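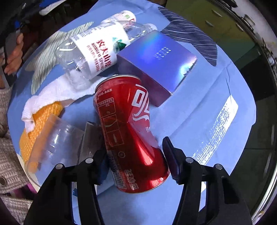 ホーム 点検記録 機材一覧 手順書 連絡先

手持ちグリッパー比較試験 安全・点検チェックリスト(台所テーブル、片付け作業)

点検日:2026年5月15日(金)
点検者:クマレサン・レッディ
操作者:イェセニア・モンテス、プラカシュ・パラニアッパン
確認者:ガンガダラン・ヘグデ
対象:Brevetti 手持ちグリッパー、Stirora 手持ちグリッパー
判定の書き方:良/要注意/不可/対象外

比較の目的は、空き缶、ペットボトル、紙コップ、包装くずといった軽いごみを、どちらの指先が扱いやすいか確かめること。つかみやすさの採点は別紙。本書では、人と設備の安全、機材の状態、記録の抜けだけを見る。要注意以上の項目には必ずコメントを付ける。空欄のまま提出された表は受け付けない。

A 作業場所

A-1 テーブルがぐらつかない 【良】
四方から手で押して確認。

A-2 テーブルクロスがずれない 【要注意】
指先を下げたまま横に動かすと布を引っかける。Stirora のほうが起きやすい。たるみは試行ごとに手で伸ばすこと。クリップ留めも試したが、クリップ自体に指先が当たるのでやめた。

A-3 足元に物やコードがない 【良】
充電ケーブルは試行中に抜いておく。最初の確認のとき、一本だけ壁側に残っていたので片付けた。

A-4 コンロが消えており、試行中に火を使わない 【良】
元栓も確認。昼食の準備は試行が終わってから。

A-5 ごみ箱が操作者の通り道をふさいでいない 【良】
操作者が入れ替わるときは、ごみ箱の位置も見直す。

A-6 窓からの光 【要注意】
クロスに強い反射が出る。人への危険はないが、透明な容器の縁が記録で見えにくくなる。ブラインドの位置を決めたら、その組の試行が終わるまで動かさない。途中で動かした場合は備考欄に書く。

B 対象物

B-1 缶の飲み口と、つぶれた部分に鋭い縁がない 【良】
手袋をして指でなぞった。へこんだ缶は折れ目が立ちやすいので、つぶし直したら再点検する。

B-2 ボトル、カップ類に中身が残っていない 【良】
残っていたものは流しに空けた。

B-3 ガラス、陶器が混じっていない 【良】
今回の対象はすべて軽いもの。食器はテーブルに置かない。

B-4 刃のある道具 【要注意】
スクレーパーを対象に含める組では、人の手をテーブルの上に出さない。つかみそこねたときに手で受け止めようとするのが一番危ない。パラニアッパンから「反射的に手が出る」と申告があり、空いている手は体の横に下ろしておくことにした。

B-5 軽い紙、布の置き方 【良】
紙と布は重なっていてよい。きれいに並べ直さないこと。並べると両機種の差が出なくなる。

C グリッパー本体

C-1 支点のねじに緩みがない 【Brevetti 良/Stirora 要注意】
Stirora は試行前に一か所、手で回る状態だった。締め直し、合いマークを付けた。午後の組の前にもう一度見る。締めすぎると指の戻りが遅くなるので、六角レンチの短いほうを使う。

C-2 指先パッドの浮き、はがれがない 【良】
パッドは爪で端をこすって確認する。はがれたパッドを両面テープで貼り直して使わない。予備は Poduval の箱に入っている。

C-3 左右の指が同時に閉じる 【Brevetti 良/Stirora 良】
閉じきったときの左右のずれは、両機種とも許容内。

C-4 開閉の引っかかりがない 【Brevetti 要注意/Stirora 良】
Brevetti は全開から閉じ始めるところで一度重くなる。缶のように径の大きいものでは気にならないが、紙をつまむときに力が入りすぎる。モンテスは、長く使うと親指の付け根が痛くなると言っている。交代の間隔を短くして続行。

C-5 指の間に人の指を入れない 【良】
読み上げて確認。かんだ物を外すときは、必ず全開にしてから反対の手で抜く。

C-6 予備機の状態 【対象外】
Erkent の予備機は未開梱。開けた時点で C-1 から C-5 を行う。
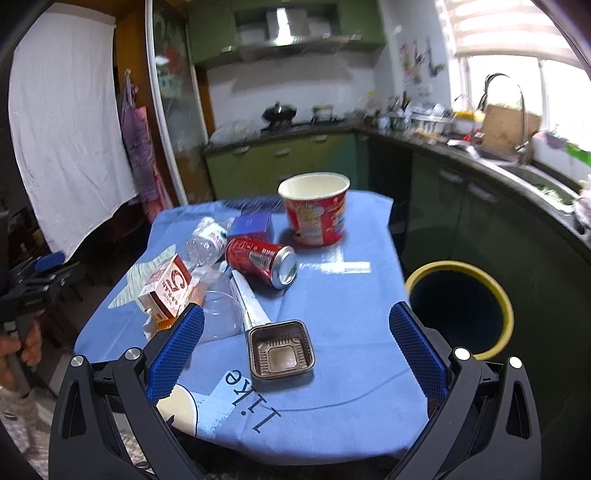
D 操作中の確認

D-1 二人で作業するときの間隔 【要注意】
同じ面に手を出すと指先どうしが当たる。一度、角で軽く接触した。破損なし。以後、先に入ったほうが離れるまで、もう一人は手前で待つ。声かけは「入ります」「抜けました」に統一した。

D-2 テーブル面に指先を強く押し付けない 【要注意】
小さなトレイや細長い紙を取るとき、どうしても上から押してしまう。Stirora のパッドは面に沿うので滑らせて拾えるが、Brevetti は角が先に当たる。紙は端が少し浮いたところから差し込む。浮いていなければ無理をせず、その試行は失敗として記録する。

D-3 つかんだまま人の頭や顔の前を通さない 【良】
ごみ箱までの経路は操作者の体の外側を回す。

D-4 倒れた容器を転がして落とさない 【要注意】
横になったカップとボトルは、片側だけ触れるとよく転がる。床に落ちた物はその試行では拾わない。足で寄せるのも不可。

D-5 つぶれた缶の持ち方 【良】
へこみに片方の指を合わせると安定する。これは両機種とも同じ。つぶれていない端をつかむと缶が回り、抜けることがある。

D-6 操作者の疲労 【要注意】
連続は8分までとした。モンテスは予定どおり、パラニアッパンは一度超過。時計は操作者の正面に置くより、確認者が声で知らせるほうが守られる。

D-7 中止の合図 【良】
「止め」で開き、手前に引く。放り出さない。両名とも練習済み。

E 記録

E-1 カメラの固定に緩みがない 【良】
揺らして確認。

E-2 レンズの汚れ 【要注意】
Brevetti 側に指紋。拭き取り後に再開したが、汚れがいつ付いたか分からない。直前の試行は見直しの対象とする。

E-3 機種名と試行番号の読み上げ 【要注意】
読み上げ忘れが2件。いずれも機種を持ち替えた直後。持ち替えたら、物に触る前に読み上げる。

E-4 対象物の配置を毎回変えている 【良】
前の配置を少しずらしただけの組があった。使えないことはないが、次はもっと崩してよい。

E-5 失敗した試行を消していない 【良】
落下、つかみ直し、やり直しはすべて残す。失敗の少ない機種を見たいのだから、ここを整えてしまうと比較にならない。

点検者コメント(レッディ)

不可の判定はなし。要注意のうち11件をそのまま次回に引き継ぎ、残りは当日中に対応した。引き継ぎで重いのは C-4 と D-1。C-4 は部品のせいか個体のせいか判断できない。同じ機種をもう一台並べてみないと分からないので、購入元に貸し出しを問い合わせている。

安全の面だけで言えば、両機種の差はほぼ2項目、C-4 と D-2 に絞られる。C-1 のねじは締め直せば済む話で、差には数えていない。採点表のほうでは Stirora がよく見えるかもしれないが、操作者が後半に使った組が多く、慣れの分が入っている。順番を入れ替えた組を追加するまで結論は書かない。

操作者コメント(モンテス)

Brevetti は缶とボトルなら不満なし。包装くずになると手首でこねる動きが増える。Stirora は軽く閉じられるぶん、つかめたつもりで持ち上げて落とすことがある。閉じてから一拍置くと減った。左利き用の握りがあるなら試したい。

操作者コメント(パラニアッパン)

時間超過の件は了解。透明なドーム形のふたが一番難しい。伏せてあると縁に指先が入らず、押すと逃げる。対象物の一覧で「カップ類」にまとめず、ふたとして分けてほしい。

確認者コメント(ヘグデ)

ふたの分類は分ける。一覧の改訂は当方で行う。D-1 の接触については、当たったほうの指先を外して裏側も見ること。外から見て傷がないというだけでは良にできない。再点検の結果をこの下に追記してから閉じる。

追記(レッディ)
指先を外して裏側を確認。割れ、変形なし。取り付け後に C-1 から C-4 を再実施し、判定に変更なし。

次回までの作業
・クロスのたるみ対策をもう一案(パラニアッパン)
・対象物一覧の改訂(ヘグデ)
・Brevetti 同型機の貸し出し確認(レッディ)
・8月の比較に向けた Erkent 予備機の開梱と点検(スバラオ・ジョセフ)

コメント 2件 共有 8

関連する記録
・Poduval パッド交換手順
・Stirora 支点ねじの締め付けと合いマーク
・手持ちグリッパーの握り部清掃
・レンズ汚れがあった試行の見直し方
・Erkent 受け入れ点検表(未記入)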